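# Teal egg maraca keeps coming off its stick - glue it or leave it?

Posted in Toys, Crafts & Mending - Cundwood Community Help - 2,084 views

**pondweed_jo**

Hoping someone on here has dealt with these. I run the music table at our toddler morning (Friday, 10 till half 11, the usual chaos) and we've got a box of egg shakers on sticks, the sort that are half maraca and half lollipop. They came second hand from a playgroup over in Fillville that was closing down, so no packaging, no instructions, nothing to tell me who made them.

The trouble is that the stick pulls out of the egg. It's a push fit, as far as I can tell, and on some of them it's still lovely and snug, but on others a determined two-year-old can have it out in seconds. Then I've got a child with a bare stick and another one crying over an egg. I've been shoving them back together by hand and they hold for a song or so.

What I'd like to know is whether I should glue them, and with what, or whether there's some trick to getting a push fit tight again. They're hard plastic, a bit shiny. I did try a wrap of sticky tape round the end of the stick and it just rucked up and made things worse. I'd rather not bin the lot - there's a whole box and the little ones adore them!

**Harel**

We had this with ours, and I went through a fair bit of trial and error before I got anywhere, so I'll pass on what I know.

First thing, give both halves a proper wash. Warm soapy water on the stick end, and a cotton bud round the inside of the hole, then leave them overnight. Mine were full of a sort of grey gunk (biscuit, I suspect) and a few of them gripped perfectly well again once that was gone. Check the hole doesn't open into the part with the beads before you go poking about in there, mind.

Next, the way you push them together makes more difference than you'd think. I used to hold the egg in mid-air and jab at it, and the stick went in skew and wore the hole into an oval. Sit down at a table, keep hold of the egg in one hand so it can't roll, and bring the stick to the top of it with the other. 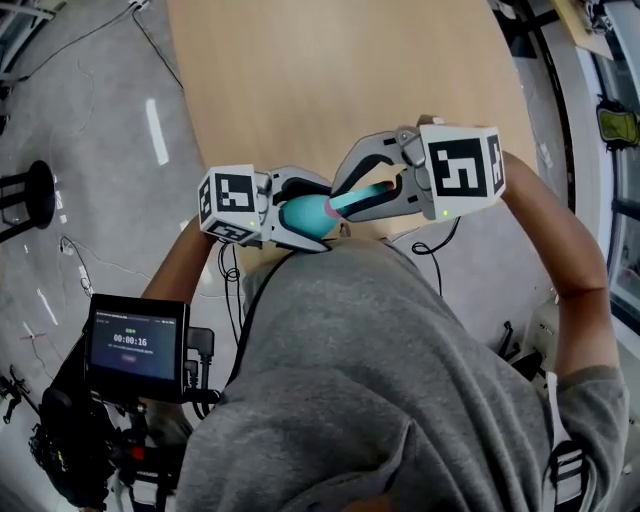

*Harel*

The one there is teal with a pink-rimmed end on the stick, and it's the end you need to watch. Get it meeting the egg squarely before you put any weight on it, then push with a little twist, a quarter turn or so. A round table is nice for this as you can pull your chair right in and rest your elbows.

If it's still sloppy after all that, try PTFE tape, the thin white stuff plumbers put on threads. It doesn't ruck up like sticky tape does. Start with 2 turns round the end, pulled tight, and add another if you need it. I got a roll from Değirmenci on the parade for 80p and it's done the whole box with loads left over.

As for glue, I'd only do it if you're happy for them never to come apart again. You'd want one meant for hard plastics, and I'd try it on your worst one first. Superglue left a horrid white bloom on mine and it went brittle - one snapped off clean the week after.

**tambourine_terry**

just bin them and buy the all in one ones, life's too short

**mossandbobbin**

Bit harsh, Terry! I'd say it depends on the age of the children. For under threes I'd be fussy about anything that pulls apart, and if you can tug the stick out yourself without much effort then it comes off the table until it's mended. We keep a separate tub for the iffy ones and the older kids have those.

I did glue ours in the end, with a two-part epoxy. It's a faff. You have to stand them up while they set and I used an egg box with the sticks pointing at the ceiling, which worked a treat. I left them a full day before anyone was allowed near. Wipe off whatever squeezes out straight away or you'll have a hard little collar round the join that feels sharp.

Haven't tried the plumber's tape, but I've got a roll under the sink so I might give it a go on the two I never got round to.

**pondweed_jo**

Thank you both (and Terry, I suppose). Washing first, then the tape, and I'll keep the epoxy for the really hopeless ones. Does the tape go on clockwise or doesn't it matter?

**Harel**

Same way you're going to twist it, so the end of the tape doesn't get dragged back. Clockwise for me.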